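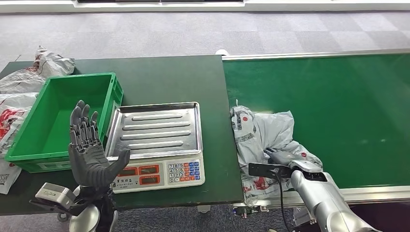 Parcel handling at Wellum: an update for all staff

Colleagues will be aware that the first robot-operated weighing and sorting position at the Wellum site entered its trial period in July. The purpose of this item is to set out what the position does, how duties in the parcels section have changed as a result, and what will be decided before the trial closes. It also answers the questions most often raised at the section meetings.

The work concerned is the handling of bagged parcels. At the manual positions, a member of staff takes each bag from the belt, places it on the scale, reads the weight, compares it with the order record and puts the bag into the correct crate. On a usual day the section handles 3,000 parcels. Staff have told us for a long time that the reaching and turning involved is the hardest part of the shift, and reports of sore wrists and shoulders have come from this section more than from any other.

The new position uses a two-armed robot with jointed hands, supplied by Jodden. It works at a table beside the belt, with the same kind of scale and crate that staff use. The section asked for this arrangement so that a person could take over the position at short notice, without moving furniture or learning a different layout. The order records continue to be kept in Fliltus, and no change to that system is planned.

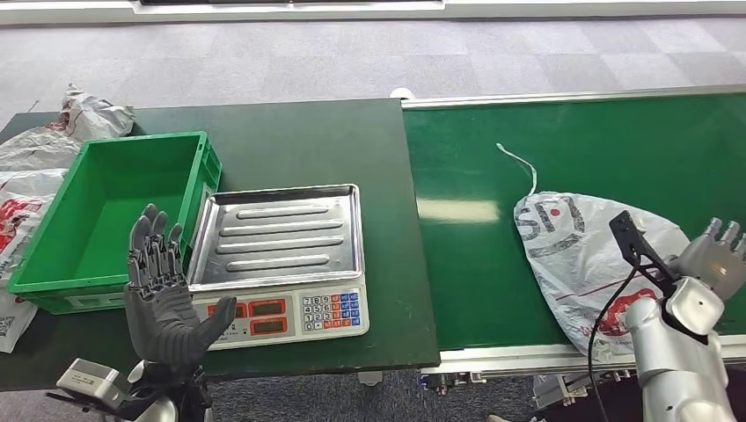 Soft bags remain the most difficult items. A box keeps its shape, while a bag folds, slides and may hide its label underneath. For this reason the trial is limited to light parcels in plastic bags, and the daily allocation to the robot position is 1,000. Everything else goes to the manual positions as before. If a label cannot be read or a weight does not agree with the record, the parcel is set aside for a member of staff, who makes the decision. The robot position does not reject, return or reroute any parcel on its own.

Changes to duties

There are 40 people in the parcels section across both shifts. No post has been removed for the trial, and no contract hours have been altered. Two new duties have been added to the rota: the attendant, who remains near the robot position and deals with parcels set aside, and the checker, who reweighs a sample of finished crates at the end of each shift. Both duties rotate, and no one is to be placed on either for more than half a shift.

Some colleagues have found the attendant duty tiring in a different way. There is less lifting, but long periods of watching are broken by short periods in which several parcels need attention together. Si-eun Han, who leads the section, has asked that attendants record these busy periods on the sheet kept at the desk. Breaks for attendants have been lengthened by five minutes in the meantime.

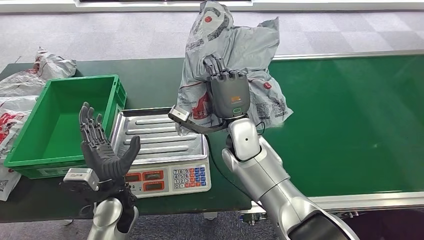 The right hand holding a parcel bag over the belt, with the scale and crate to its left.

Training

Every member of the section will be offered the attendant course, which lasts one morning and is held on site. It covers starting and stopping the position, clearing the belt safely, and entering a weight by hand in Fliltus. Attendance counts as working time. Those who have completed the course will receive the same hourly supplement as forklift drivers, and this will continue to be paid for the full length of the trial. Colleagues on the late shift who cannot attend in the morning should speak to their supervisor, as a separate session can be arranged.

Safety

The marked area beside the position must be kept clear while the arms are powered. Staff should not reach across the table to free a bag, even where the arms appear to be still. The attendant must stop the position first.

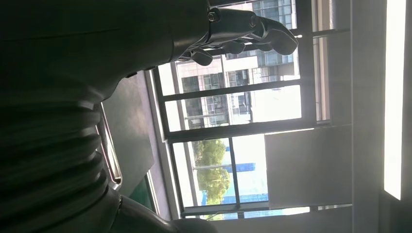

Colleagues have also asked whether the wrist cameras will be used to monitor staff. They will not. The pictures are used for operating the position and for examining faults, and they may not be used in any matter of conduct or performance. This has been agreed in writing with the staff representatives, and a copy of the agreement can be requested from the site office.

Next steps

The allocation will rise to 2,000 parcels only if the checkers' records support it and the section has been consulted. Should the trial be extended, the Amato site will be invited to send two attendants to Wellum for training before any position is installed there. A decision on permanent staffing will not be taken until the section has seen the full results.

An open meeting will be held in the canteen on Wednesday at 2 pm. Written questions may be left with Si-eun Han beforehand and will be answered at the meeting.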